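Skevcombe Sock Knitters list
Subject: Re: folding socks for the sale table

Quick one, am between loads of washing and have to be out the door soon.

On 04/07/2021 the Plilby group wrote:

> Hi all, we have been rolling ours into balls for years and were
> told at the last sale that it stretches the cuffs. Is that right?
> Ours are mostly white, ribbed top, plain foot. Some have a cuff
> that won't lie flat whatever we do. We want them looking neat for
> September and don't want to iron anything if we can help it. Also
> what do you do with the odd ones? We have a bag of them and it
> isn't getting smaller.

Yes, it does stretch them. Not overnight. But leave a pair balled up in a box all summer and the outside one ends up with a mouth like a bucket. I quit doing it after the Bratu sale, when I had to give 5 pairs away because the tops had gone baggy.

What I do now:

Lay both socks flat, heels the same way. Smooth the foot with the side of your hand, toe first, working up. Then toe up to the cuff, and over once more so you get a little packet. Don't tuck it into the cuff! That's the same problem again only smaller. If they won't stay put use a paper band. I cut mine from the backs of old patterns, 2 inches wide, bit of tape underneath where it won't touch the wool.

Ribbing first though. If the cuff has gone over on itself undo it before you fold anything. Pull it gently longways, not sideways, and let go. Do it on a proper table, on the bed everything sinks and you can't tell if its straight. 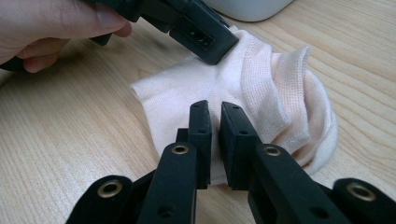 Stubborn cuffs: damp cloth over the top, something heavy on that, leave it till morning. No iron. I scorched a good pair that way and the smell was in the kitchen for ages. A big cookbook does fine. If it still curls in the morning then the cast off is too tight and no amount of folding will fix it, you'd have to pick it out and redo the last row on a bigger needle.

White ones, keep them out of the cardboard boxes. The Cliltov boxes we were all using leave a brown line where the sock touches the side and it does NOT come out easy. Pillowcase inside the box, then the socks.

Odd ones, I sell as singles in a basket, people buy them for Christmas stockings or for dusting the blinds. Or match them by length and nevermind the rest, kids don't care.

Somebody asked off list how much yarn is left in the cupboard. There's one cone with 1000 on the label, which I think is yards but the label is torn so don't hold me to it. Help yourselves, just write it in teh book.

Paper bands, I have plenty cut. Will bring a stack next time. Need to know who still wants the wide ones.

Got to run, dryer is buzzing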